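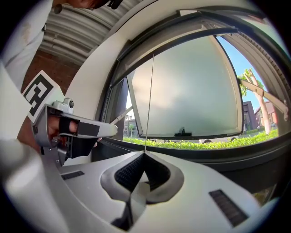

Right, a little thread on office electrics, as Kenneth and I have now moved the business 2 times and learned most of it the slow way. Please, please get your fixed wiring tested before you sign for a place and not in the week you move in! Even a room with a nice frosted window and someone in a white shirt standing by can have a fuse board older than I am.

Ours at Vondley had 21 circuits and labels on four of them. We spent most of February finding out which one fed the kettle – the same one as the server, of course.

Fatima Ntuli from Oosthuizen did the testing and was lovely about all my questions. The bill for the new board came to £2,709, and I'd pay it again.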